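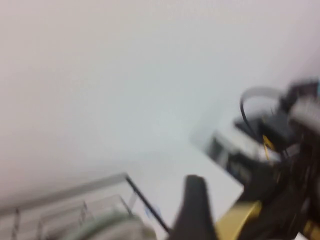 Sernex is a two-arm tabletop robot that I've been building at Brarkton, the shared workshop in Vomville, and its whole purpose in life is putting plates into a dish rack and taking them out again. It's the longest-running build on my bench and the one people ask me about the most, so I finally gave it a proper entry. Both arms stand at the same white table with the rack, and they get in each other's way more than I planned for. Look at the loop of black cable arcing up over the second arm, for instance. Slack like that is great when the wrist has to roll all the way over, and a pain when the other arm wants to pass through the same bit of air! I go on about cables at length further down.

Name

The name doesn't stand for anything. I needed a folder name the night I started, I typed Sernex, and it stuck. You'll see it written as SERNEX in some older workshop notes, which makes it look like an acronym. People have come up with some very good guesses over the years and I've enjoyed all of them, but no.

Background

I started with one arm and a much dumber job, moving wooden blocks from one tray to another. It was fun for maybe two weekends. Blocks are kind to you: you can grab one badly and it still ends up more or less where you wanted it. I wanted something from a real kitchen, and I had already been thinking about plates, mostly while washing them.

Plates are nasty in an interesting way. They're thin at the edge and wide everywhere else, they're slick, and the slot they have to go into isn't much wider than they are. If you come in with the plate leaning even a little wrong, the rim rides up on the wire and the whole thing wants to roll out of your grip. A person fixes it with a little wiggle and never thinks about it. I have spent a really silly share of my free time on that wiggle.

The second arm came later, in February, when another Brarkton member was clearing out a locker and let me have the parts cheap. I told myself it would be a spare. It was bolted down by the end of the week.

Hardware

The arms are small hobby arms with printed links, rebuilt enough times by now that I couldn't tell you which parts are original. The gripper fingers are my own design and are on version 3. Version one was flat and hard and let go of anything glossy. Version two had a soft pad that I glued on, and the glue crept out sideways after a while and left the pad hanging there like a loose tongue. For version three I printed the fingers with a more rounded tip, so they can nose in beside a plate that's already standing in the rack without catching on its neighbor.

Both arms run off one controller board that I call Sung (the previous owner had scribbled the word on the box it came in, and I liked it). Sung does the motor timing, watches the current on each joint, and shuts the lot off when something spikes. It's running firmware build 2612, and it has been for ages. I tried a newer one and the wrist on the left arm developed a shiver whenever it held still, so back I went. If you're working on a clone of this setup, start with 2612 and get everything moving before you get clever with it.

There's a small camera at the wrist, which gives you a lovely close view of whatever the fingers are doing and a terrible view of everything else. Move the arm fast and you get mush. I slow it right down for the last stretch before contact, and I throw out anything the camera sees during the big swings.
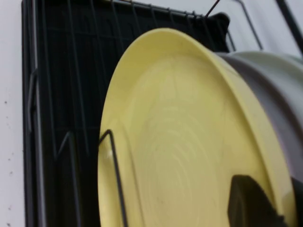
I did try a fixed camera up high for a while, on a bracket clamped to a shelf. It was fine until somebody leaned on the shelf. You can recalibrate, sure, but once you've done that a few times on a Thursday evening when all you wanted was to run a couple of tests, you start to appreciate a camera that is screwed to the thing it's watching.

Cable routing

Okay, cables. My first layout had them zip-tied tight along each link, very tidy, very pleasing to look at. It lasted until the first full wrist roll, which pulled a connector half out of its socket and gave me a fault that only showed up in certain poses. I chased it for days. I swapped a motor that had nothing wrong with it!

Now I leave a generous loop at the wrist and fix the cable firmly on each side of it. The tie points matter more than the loop does. You want the strain to land on the tie and never on the plug, and you want to run the joint slowly through its entire range by hand, power off, before you trust it. With two arms you have to do it again with the other arm in its worst position, wherever that is. Mine is reaching across the front of the rack.

I keep meaning to try a spring hanger to lift the slack out of the way. I have the springs. They're in a bag on the shelf with the bracket.

The rack

I get asked why I didn't design a nicer rack for the robot, with big funnel-shaped slots. You could, and your success rate would look fantastic. I wanted the ordinary kind, though, the kind that was designed for hands and has wire bent into odd angles all over it, so an ordinary one is what sits on the table.

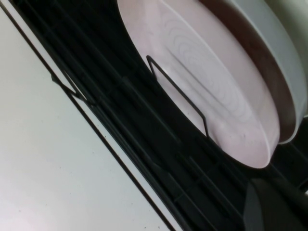
Slot geometry turned out to be the hardest part of the whole project to model. I had been treating each slot as two parallel walls, the way you'd draw it on a napkin, and wire dividers are nothing like walls. Take the one standing in front of the face of the front plate: it goes up, rounds a corner, and comes back down on a slant right across the plate. A finger can slip past it on one side and hook it on the other. Then there's the next dish leaning close behind, with only a dark sliver of gap between the two, and that gap is where I'd love to put a fingertip and mostly can't. So the gripper has to take the plate by a part of the rim that is clear of both the wire and the neighbor, and which part of the rim that is depends on how everything happens to be leaning.

My current approach is pretty crude. I keep a short list of approach angles and the arm tries the one that keeps the fingers farthest from any wire it knows about. If the current on the gripper joint climbs before the fingers should have touched anything, it backs straight out along the same path and moves to the next angle. Backing straight out is the important part. My early version lifted first, and lifting with a finger hooked under a divider picks up the rack, plates and all. I would recommend cheap plates.

Pale glossy dishes on a pale table under soft light are also a bit of a worst case for finding edges. I got much better results once I stopped looking for the plate and started looking for the dark stuff around it, the wire and the shadow under the rim. Silly trick, works well.

Teaching and practice runs

I move the arms by hand through a task and record the joints while I do it, then play it back and patch up the bad bits. A decent session is 40 recordings. After that I get sloppy, and the sloppy ones go into the same folder as the good ones, and then I have a robot that has learned to be tired. I stop at 40 now even when it's going well.

I also shift the rack between recordings. I used to have tape marks on the table to put it back in exactly the same place, and the arm became wonderful at working with a rack on those tape marks and hopeless anywhere else. Off came the tape. Nudge the rack, twist it a little, swap which slots have plates in them, and record again.

Both arms together is still the shaky part. One holds the rack steady and the other does the placing, at least on paper. Getting them to agree on where the rack is would be a whole entry of its own, and I'll write it when I've worked it out! 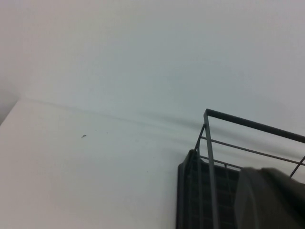

Ro-un Gil
Builder and page maintainer, Brarkton workshop wiki

Known problems

The left arm sags after it has been on for a while, and everything it does drifts low. I re-home it between sessions, which hides the sag pretty well. New motor mounts are drawn and not printed.

Bowls don't work. The fingers can hold one, but the approach angles were all picked for something flat, and a bowl sits in the slot at whatever lean it feels like.

Speed is poor. A person could do the whole rack while Sernex is making up its mind about one plate. I've had the motion limit at 7 on the controller's own scale since the rack-lifting business and I'm in no hurry to raise it.

Using the bench

If you're a member and you want to try it, please do. The power switch is under the table on the wall side. Home both arms before you load a recording, keep your free hand near the switch, and write what you changed in the notebook, even if you changed it back. Plates go back in the crate under the bench. If Sung starts beeping, turn it off, leave it off, and drop me a message on the workshop board.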